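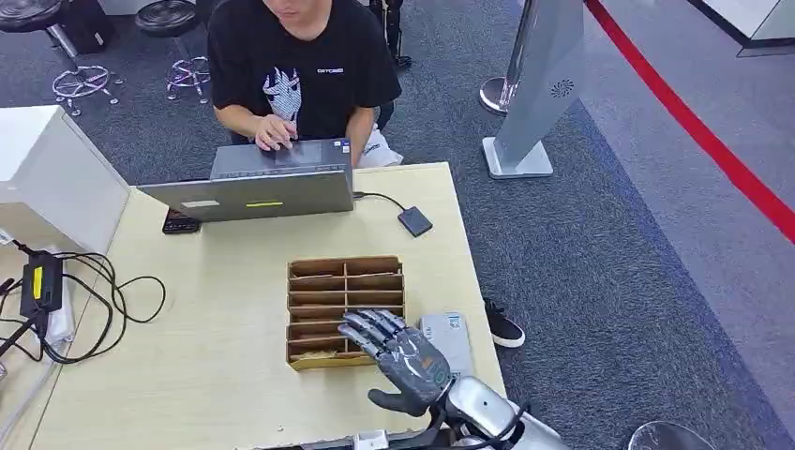 Ghazal Hashemi would like more people to read the rules before they send anything in. The Distley essay contest for middle and high school students is open again, and in her first year running it she set aside a whole folder for entries that went over the word limit.

"It was painful," Hashemi said. "Some of those were very good. But the limit is 100 words over or under, and we had told everyone that."

The contest is put on by the town of Distley with money from Trorico, a packaging company that has its main plant on the east side. The top essay in the high school group earns a scholarship of $1,490. The middle school winner gets a gift card to Foltetti Books and has the essay printed in the town newsletter, which goes to 3,146 households.

This year's topic is "A place in Distley that should stay the way it is." Hashemi said it came out of a conversation at the Afridi Branch Library in July, when she was asking teenagers what they would want to write about.

"They didn't want another question about leadership," she said. "One girl told me she had answered the leadership question for three different contests. She used the same essay each time and changed the first paragraph."

Students may write about a building, a park, a street corner or someone's front porch, as long as it is inside the town limits. Last year's high school winner wrote about the bus shelter on Mill Road. Hashemi still brings it up when parents ask her what the judges like.

"There was one page on waiting for the bus with his grandmother, and that was the essay," she said. "He didn't try to make it bigger than it was."

Entries are read by 10 judges, most of them retired teachers, with the names removed. Each essay is read twice. If the two scores are far apart, a third judge reads it. Hashemi does not score any of them herself.

Asked whether she worries about students getting too much help, she said she does, and that parents were a problem long before software was. Finalists now sit down with two judges and talk about what they wrote.

"It's a short talk," she said. "We ask what they took out. A student who wrote it can always tell you that."

Entry forms are at the library desk and in school offices. Homeschooled students who live in Distley may enter, and a parent can sign in place of a teacher. Essays can be typed or handwritten.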